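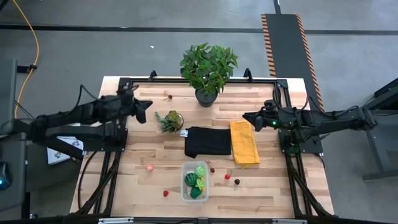 The Stenside play food set is the one we keep coming back to when people ask for pretend groceries that are small enough for a tabletop and still fun to sort! Everything goes in one open tub, so kids can see what they have and get straight to cooking. The clear plastic lets the colors do the work: the striped green ball that looks like a watermelon and the yellow-green star-shaped fruit both show up nicely through the sides. The little round berries are our favorites (pink, red, a deep purple) and they look great scattered over a pale wood table.

Stenside Play Food, Fruit and Greens
Item no. 132
Ages 3 and up
Sold with open tub, no lid

We love how well this set plays with ordinary things from around the house. Lay out a folded towel as a picnic blanket, bring over a potted plant for the garden, and you have a market stall or a farm stand in a couple of minutes. The berries also make good soup, according to every child who has ever stirred them in a saucepan.

Care: wipe with a damp cloth and a drop of dish soap, then air dry. Please don't put the pieces in the dishwasher, as the colors can go dull.

Shipping: orders go out from our Vurcombe shop within 2 working days. Returns are fine for 13 days after delivery if the set is complete.

Goes well with: Oksanen play pans, Astuten shopping basket

Page updated 2023-03-20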